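Clederon virtual machines: frequently asked questions

How many virtual machines can I run on one host?
The licence says 200. The memory in your host will have its own opinion, usually a lower one.

Is a snapshot a backup?
No. It lives on the same disk as the thing it is meant to save. Please stop asking Remigiusz, he gets upset.

How long can I keep a snapshot?
Two days is polite. Hanna Nowakowski once inherited one from a previous May, and merging it took most of her afternoon. 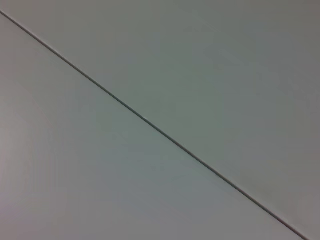 A straight seam between two flat panels.

Can I move a running machine to another host?
Yes, if both hosts are on version 4 or later and can see the same storage. Mixed processor makes are not supported, however nicely you put it.

Why is my clock wrong after a restore?
The guest thinks it is still whenever you saved it. Turn on time sync under Guest Settings, then restart the guest.

Does Nurner still work with Clederon?
For imports, yes. Exports went in the last release, and the Vukerthorpe office has stopped taking requests to bring them back.

Last updated 2024-09-19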